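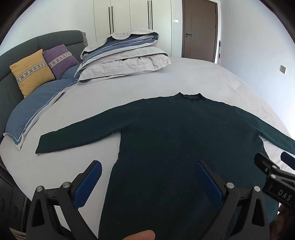 ベッドの上に広げられた濃い緑色のセーター

冬物の衣類を家庭で正しくたたみ、しまう方法を教える講習会「ニットの休ませ方」が3月、ナトリー地区で始まった。主催は衣類の修繕と貸し出しを手がけるブラナック社で、会場には同社が管理する住宅の寝室と居間が使われている。初回の午前の部には地区の内外から40人が申し込み、定員に達した。

講習で最初に取り上げるのは、クルーネックのセーターのたたみ方だ。机や床ではなくベッドを作業台にするのが特徴で、袖を左右にまっすぐ伸ばして平らに置き、しわを手でならしてから、袖、身頃の順に折る。講師のアシュリン・ニク・イーハさんは「ベッドなら大人用の一着を袖まで広げられる。狭い台で片袖ずつ折ると、肩の線がずれて跡が残りやすい」と説明する。

しまう前の手入れにも時間を割く。濃い色のニットは糸くずが目立つため、明るい場所で表面を確かめ、洋服ブラシを編み目に沿って上から下へ動かす。粘着式のローラーは毛羽を引き出すことがあるとして、講習では使わない。襟ぐりのリブは引っ張らずに両手で形を整える。ハンガーに掛けたまま夏を越すと肩が伸びるので、引き出しか浅い箱に寝かせて入れるよう勧めている。

午後の部では寝具の入れ替えを扱う。掛け布団をたたむ向き、ボックスシーツの角の合わせ方、クッションカバーの洗い方などを実際に試す内容で、参加者は自宅からカバーを一枚持参する。刺しゅうや織り柄の入ったものは裏返してネットに入れ、単独で洗うのが基本だという。

パックゲートから参加したブレンダン・ダガンさんは、セーターを毎年丸めて袋に詰めていた。「秋に出すと襟が波打っていて、そういうものだと思っていた。家に帰ったら全部出してやり直す」と話した。ビルテ・マギさんは母親から譲られた手編みのカーディガンを持ち込み、ボタンの部分に薄紙を挟むたたみ方を教わった。

ブラナック社によると、同社が昨年一年間に修繕を引き受けたニットは2698点に上った。担当のエイモン・シーハンさんは、肩の伸びと虫食いの相談が特に多かったとし、「直す前に、しまい方で防げるものがかなりある。洗って完全に乾かしてから入れるだけでも違う」と話す。汗や食べこぼしが残ったままの衣類は虫がつきやすく、防虫剤は衣類の下ではなく上に置くのがよいとしている。

次回は会場を広げ、定員を60人に増やす。対象は中学生以上で、小学生は保護者と一緒であれば参加できる。参加費は無料だが、収納用の薄紙と布袋のセットを希望する人は当日購入が必要。午前の部は10時、午後の部は1時半に始まり、どちらか一方だけの参加も受け付ける。駐車場はない。

申し込みはブラナック社の店頭か電話で。たたみ方の手順をまとめた冊子は、ナトリーの店舗のほか、パックゲートの取次所でも受け取れる。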